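On Keeping a Household Recipe Record

The practice of keeping a written record of family meals has declined in most households of my acquaintance, and I regret it. My grandmother began hers in 1961, the year she moved to Gastard, and continued it until her eyesight no longer allowed. The record fills 3 ledgers of the kind then sold to shopkeepers. It contains 373 recipes, of which a considerable number are the same soup.

I have spent the greater part of this year transcribing these ledgers, and several readers have written to ask how the work is being done. The present entry is intended to answer them.

The first matter to be settled was whether to correct the text. My grandmother wrote quickly and abbreviated without any fixed system. The letter "t" may stand for teaspoon, tablespoon or, in one entry for pickled beans, Tuesday's leftovers. I decided to copy each entry exactly as written and to place my reading of it in brackets after the original wording. Where I was unable to reach a reading, the brackets contain a question mark. My cousin, Charmaine Mabaso, holds that this makes the recipes tiresome to cook from. She is correct, and a second, clean version has been prepared for kitchen use.

The second matter was the order of entries. The ledgers run by date of cooking and have no index. A bread recipe is followed by instructions for stewing plums, then by a note on the price of lamp oil. I considered sorting the whole by course and decided against it. The sequence shows what was in the garden, who was visiting, and when money was short. In the second ledger there are eleven weeks in which meat is mentioned once. An index at the back of the transcription serves those who simply want to find the plums.

Measurements required more patience than I had expected. The household cup referred to throughout was a blue enamel mug, and it survives. I filled it with water several times and weighed the result, and I have used the average of those weighings. The "small spoon" does not survive. For that item I have relied on the memory of Senga Nisbet, who lived next door to my grandmother and cooked with her each July when the fruit came in. Mrs. Nisbet showed me the amount of salt in the palm of her hand, and I measured that.

Mrs. Nisbet has also supplied the names of dishes that the ledgers leave untitled. The egg and potato bake on page 40 of the first ledger was known on the street as Mnguni pie, after the family who brought it to a funeral supper and were asked for it at every gathering thereafter.

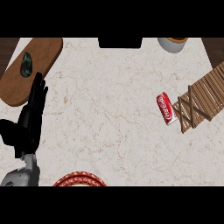 Readers who wish to begin a record of their own are advised to start with the present week. Many people delay in the hope of first collecting everything their parents cooked, and the project is abandoned before a page is written. A plain bound notebook is sufficient. Pencil has lasted better than ink in the ledgers before me, particularly on pages that have been splashed. The name of the person who gave the recipe should be written beside it, together with any change made at the time of cooking. Failures should be entered as well. My grandmother's single remark on a steamed pudding, "no, and not again," has been of more practical use to me than the method printed in any book.

The transcription of the third ledger remains unfinished. It has suffered from damp, and the last section, which deals chiefly with preserves, must be read one leaf at a time under a strong lamp. I expect to complete it before winter. Relatives who hold loose cards or letters in her handwriting are asked to send copies to me by mail, and to keep the originals.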